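Print this page | E-mail this page

Plurholm Local History Archive — Volunteer Set-up Guide
Section 5: Scanning and captioning old street photographs

Read section 4 first if the scanner hasn't been calibrated. Cotton gloves on for prints, always.

1. Take one envelope from the tray. One only.
2. Copy the pencil number off the back onto the log sheet. No number — leave the line blank and put the print in the Kwok folder.
3. Dust the glass. Soft brush, no spray.
4. Lay the print face down, top edge to the left. 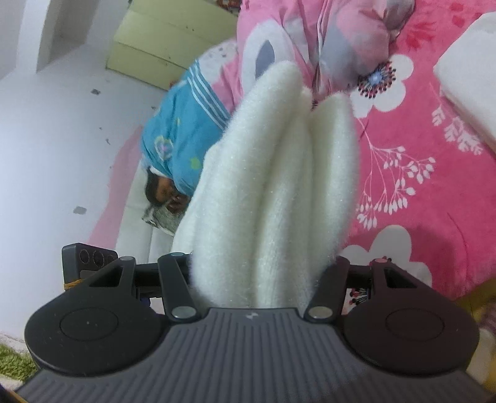 White fabric held in the gripper, bed behind.

5. Scan in colour even if the print is black and white. The browning helps with dating.
6. Save as street name, then number. Sarna Street prints go up to 214 at the moment, so carry on from there.

CAUTION: Do not flatten curled prints by hand. The Oltix Studio postcards crack along the old fold and can't be fixed.

NOTE: Glass negatives are a seperate job. See section 7.

Writing the caption
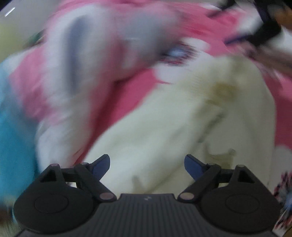

By Marlina Manurung | 7 August 2020

7. Start with the direction of view. "Looking north up Sarna Street from the tram stop." Not sure which way? Check the 1914 rate map in drawer 14.
8. Name the buildings left to right. Old name first, present use in brackets.
9. Date it if you can. Shop signs, tram poles, awnings, kerbs. The tram poles on the east side came down in March 1931, so any print with poles is earlier than that.
10. Guesses get a question mark. No exceptions.

CAUTION: Don't copy the date off a postmark. Some cards sat in the shop for years before anybody posted them.

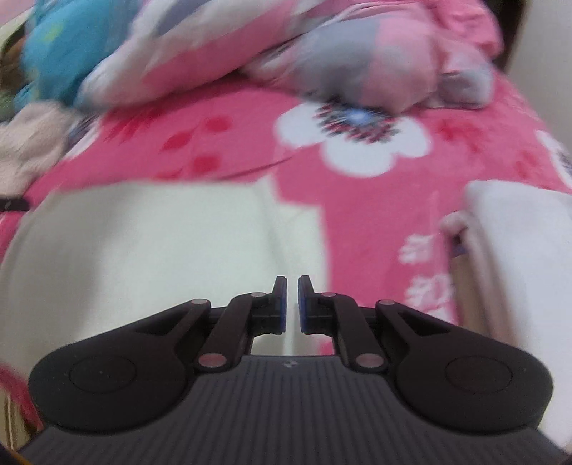
Gripper over the pink floral bedsheet.

11. Street demolished or renamed — use the name at the time, then add the new one. Harbour views have there own list, 168 entries, ask Rohani Santoso for the current copy.
12. Put the print back in the same envelope. Initial the log.

NOTE: Two prints of the same view both get scanned. Cropping is often different and the edges can show a neighbour's shopfront.

Save the log before closing. It does not save itself.

Related items
Section 4: Calibrating the scanner
Section 6: Lending prints for display
Section 7: Glass negatives
Tram routes and stops, a checklist
Sarna Street shops, A to Z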